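The gripper that wouldn't let go

I have been itching to write this one up! In September our left gripper began to stick. You'd squeeze, it would close beautifully, and then it hung on for a moment after you'd let go. The recordings all looked fine, so we carried on. Glenys Sutcliffe spotted it in the end, when the logged opening and the real one didn't agree.

We'd done more than 4000 grabs by then, and the last 500 had to be binned. Ouch.
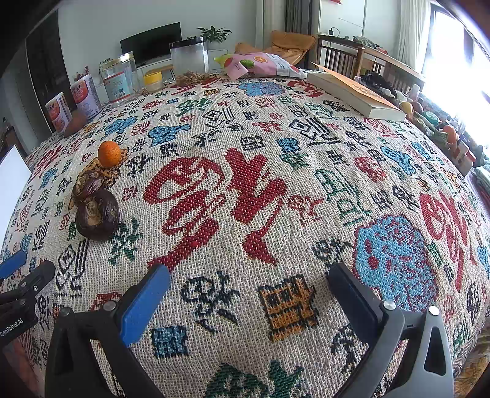 Kaiwen Qian took the thing apart at the kitchen worktop and found a pivot pin that had worked its way out by a hair - enough to make the linkage bind, and far too little to feel in your hand. I was thrilled, which says a lot about me. Five minutes with a pin punch and it moved freely again.

Now we open and close both grippers 21 times before each session and compare the log with a ruler. Suqin Fang wants to try it with soft fruit next, so I'm off to buy plums.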